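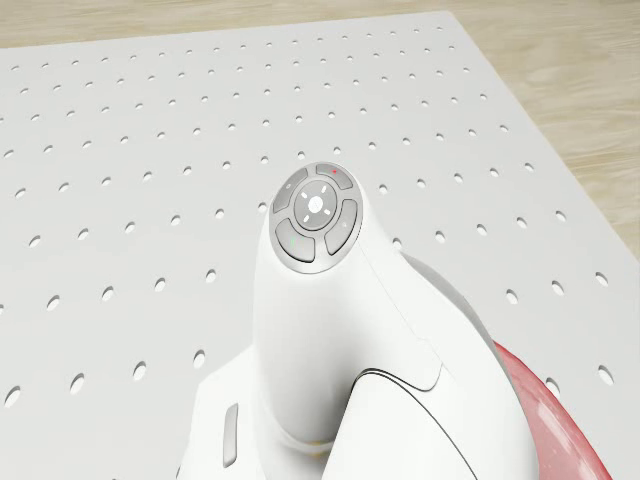 Week two of the sim side of the build, and I finally have the teleop handle sitting on the pegboard! I've been grinning at a render of a white joystick for most of the evening.

For anyone new: I'm building a small tabletop arm in the garage with Oratile Cele. It's called Pitance. We test everything in simulation first so we don't strip any more gears (we've stripped 3, all mine).

The handle model took forever. There's a round directional pad on top with a little white button in the middle, and four curved buttons wrapped around it. Getting thin, even gaps between those curved pieces ate an entire Saturday's worth of patience -- worth it.

The pegboard was the opposite. One oval hole, repeat in rows and columns, done. Then the physics slowed to a crawl and I learned why you don't give every hole its own collision shape. It's a flat slab as far as the solver cares now.

Next job is mapping the pad. Up and down will drive the shoulder, left and right the base. Begoña Lorente wants it the other way around and we've been arguing about it since July, so I'm making it a setting.

Also want the arm to learn to pick the handle up by the grip. I'll run 1,000 tries overnight with the starting angle shuffled each time. The first 40 I watched myself and I have notes!!

If you've printed a grip this shape for real, tell me which way up you printed it. I have 300 grams of white filament left and would love to get it in one go.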